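[Cladstead-gardens] Re: Seed exchange, what to do with the leftovers

> Hello all,
> After the January exchange we still have 429 packets of seed
> in the hall. Should we keep them for next year or give them
> to the group in Prornavwood? Please reply to the list.

Dear all,

I would like to answer the question above, and I am sorry that I write only now. In my opinion we should not keep everything. Onion and parsnip seed gets old very quickly, and last spring I sowed four rows of parsnip from an old packet and only a few plants came. Beans and tomatoes can stay longer if they are kept dry.

My proposal is to send the onions, leeks and parsnips to Prornavwood now, while they can still sow them, and to store the rest in the crates.

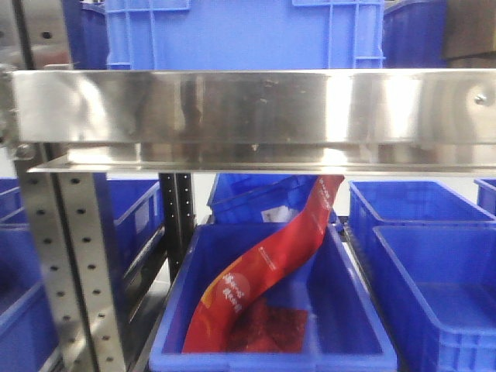 Page last changed: 1 March 2022

Please write the year on each packet before it is stored. Packets without a year go to the free box. Blue plastic crates are suitable, but put the packets in a closed tin or jar first.

One more question. The catalogue of Fuentealba offers 500 small paper envelopes at a better price than we paid before. Does anybody have experience with them? The ones from Flullari opened at the corner and I lost half of my lettuce seed in my coat pocket.

If you agree with the proposal, a short yes to the list is enough. I can drive to Prornavwood with the packets, but I need help to carry them to the car.

With kind regards from plot 4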